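Chapter 7
A Morning at the Open House

Most of us meet our first working robot the way I met mine, standing behind a rope with a paper cup of coffee and no idea where to look. On April 22, 2020, Akisitz opened its Westerberg workshop to the public, and I went along with my notebook and (I admit it) rather high hopes. Liv Lindqvist, who ran the tabletop demonstrations, had a schedule taped to her door and had already fallen behind it by the time we got our coats off, which I found very reassuring!

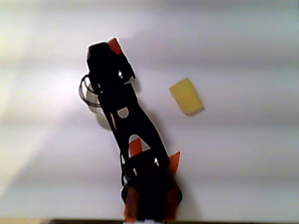 A demonstration is a kind of promise, and the first thing to learn as a visitor is how to work out what is being promised. Big machines do this with noise and speed. The small ones ask a bit more of you. With a black arm and one pale yellow block lying off to the side of it, the whole question comes down to distance: how does the arm get from where it is to where the block is? Keep that question close by, because we will spend most of this chapter on it.

Liv talked us through the idea of reach, then of grip, and then (after a long and happy detour about motors) of what she called patience, meaning the number of tries a task is allowed. The Trikent group allows 200 for each new task. We will come back to that figure in Section 7.3, along with Liv's own notes from the day.

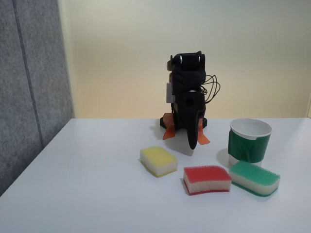
What should you watch for at a robot demonstration?
Watch what happens after a mistake, and whether the machine or a person sets things right again.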